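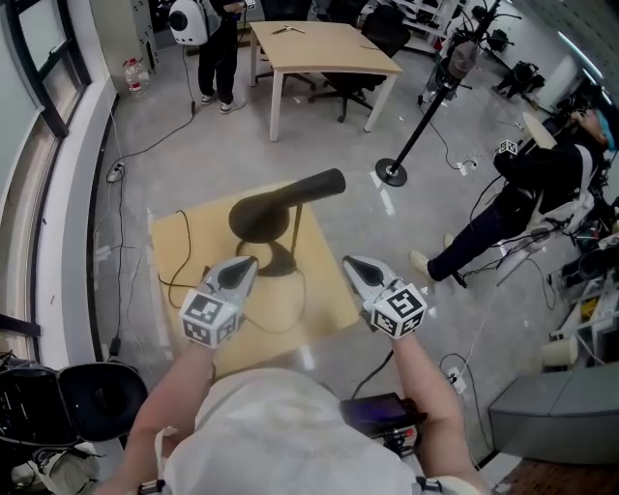
About Hivport Community Radio

Hi, I'm Edivaldo Bezerra, and I've been station manager at Hivport for long enough that my kids roll their eyes when the jingle comes on. If you've found this page you've probably heard us in the car, or someone's aunt has a show with us (it's usually the aunt).

We're a community station on the FM band, with a stream for anyone who's moved away or lives behind the wrong hill. We started as a Sunday night program in a borrowed room above the old Makori bakery, two turntables and a mixing desk with one dead channel. The smell of the bread coming up at four in the morning is still my favourite thing about those years, and I'd go back to that room tomorrow if the stairs weren't so awful!

What we do

Mostly we talk and play records. There's breakfast, there's local news at noon, and in the evenings we hand the desk over to our language programs, which go out in Portuguese, Tagalog, Greek and whatever else our neighbours bring us. After midnight it's music and the tide times. People laugh about the tide times until we leave them out, and then the phone rings.

A few years back we began recording people's memories of listening to the radio when they were young. I thought we'd get a dozen or so. We now hold 852 interviews in what we call the Zisari Collection, named after the street where we did the first ones, and they're wonderful. There are stories of whole families crowded round one set for the cricket, a fellow who learned English from the shipping reports, women who worked the switchboard at the old commercial station and remember every rude caller by name. You can listen to any of it at the station, and we're slowly putting it online (slowly is the word, I do a lot of the tape transfers myself).

How we're funded

We have 1584 paid-up members, plus a small arts grant that we apply for again every year with our fingers crossed. Local businesses sponsor some programs. They get a mention on air and no say in what goes in the program, and we've turned down a couple who wanted one.

Learning with us

Our training course is called Tidano. It runs for six weeks in the evenings and covers the desk, basic editing, interviewing, and the law as far as a broadcaster needs it. So far 103 people have finished it, and a good number of them are on our schedule now. You don't need a radio voice. I certainly haven't got one, my mum still tells me to slow down.

Coming to see us

We're on the ground floor these days, with a ramp at the side door and a kettle that's nearly always on. Drop in any weekday after ten, or ring first if you're bringing a group, as the green room only fits six and one of the chairs is dodgy. If you've got old tapes in the shed, please bring those too, and don't try to play them before we've had a look.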